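Budget input form very slow after adding a second hierarchy to the cost center dimension

Posted in Planning and Consolidation - 2 Mar 2018

Karim El Sherbiny

We run a planning model for a mid-size distribution business (client name is Barbier, if it matters to anyone here who has worked on it). Until last month the cost center dimension had one hierarchy, by legal entity. Finance asked for a second one by region so that the area managers can review their own numbers, and I added it as a parent column in the dimension.

Since then the main input form takes close to 220 seconds to open for a user with wide access. Before the change it was quick enough that I never timed it. Saving is also slower, but I can live with that. 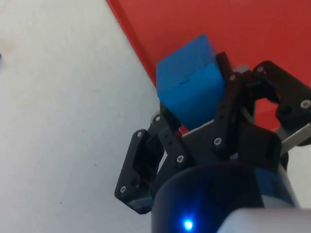
Blue cube, red tray

What I have tried so far:

Processed the dimension again, and then the whole model.
Ran the light optimize, then the full one.
Removed the comments section from the form.
Opened the same form as an administrator. It is a little faster but still bad.

The form has cost centers in rows, months in columns, and expands to all members on open. There are around 300 base members in the cost center dimension, so this is not a large model. Data volume has not changed either.

Is a second hierarchy known to do this, or did I break something else at the same time?

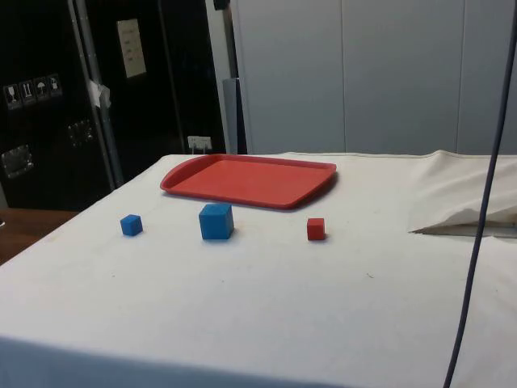 Replies

dalonex_basis

Check your application server memory. We had the same thing and it was memory.

Fornix Reporting

A second hierarchy on its own should not cost you that much. I have models with several on the entity dimension and they open fine. I would look at the row expansion in the form before anything else.

You wrote that the form expands to all members on open. With one hierarchy, each base member shows up once. With two, depending on how the member selection is written, the report can pick up the base members under both trees, plus every parent node from both. Parent nodes are worked out when the report is refreshed, and they are the slow part. If you also have member formulas on the account dimension, each of those gets evaluated for each parent node as well.

So, in this order:

1. Open the report editor and look at the member selector for cost center. If it says "all members" without naming a hierarchy, change it to the base members of one named hierarchy.

2. Turn off expand on open and refresh by hand. If the form now opens fast and the refresh is slow, you know it is the query and you can forget about the workbook itself.

3. Save a copy of the workbook with all the local formulas and formatting taken out, and time that. People put a lot of lookups next to the data range and then forget they are there. We had one form with 8 hidden columns of lookups that all recalculated on every refresh.
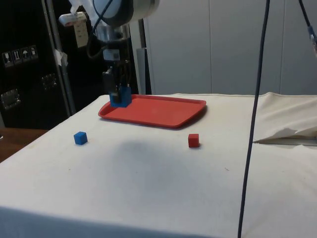 After that I would look at the security side. The difference you see between the administrator and the normal user tells you something. Data access profiles are checked member by member if they were set up on base members. If they were set on a parent node from the old hierarchy, they may need to be reviewed now that the same cost centers have a second parent. Take one of the slow users, give them a simple profile in the test system with read access to everything, and time it again.

Do not run the full optimize repeatedly in the hope that it helps. It locks people out while it runs, and with your data volume there is not much for it to do.

Karim El Sherbiny

Thanks. It was mostly your step 1. The selector had no hierarchy named, and it was pulling both trees. I fixed that and the form is usable again. I still have to look at the profiles - the slow user is still slower than the administrator, by a few seconds.

Memory was fine, I did check.

Zlatko Vasić

Adding to this for whoever finds it by search. If the area managers only need to review and never enter data, give them their own report on the regional hierarchy and leave the input form on the legal entity one. We did that in our Ernine rollout after trying one form for everybody with a hierarchy switch in a drop-down. The switch worked but users saved data with the wrong tree open and then called us because their totals looked different. With 2 separate workbooks there is a bit more to maintain when the layout changes. You also have to remember to process the dimension after moving a cost center between regions, otherwise the review report shows the old parent.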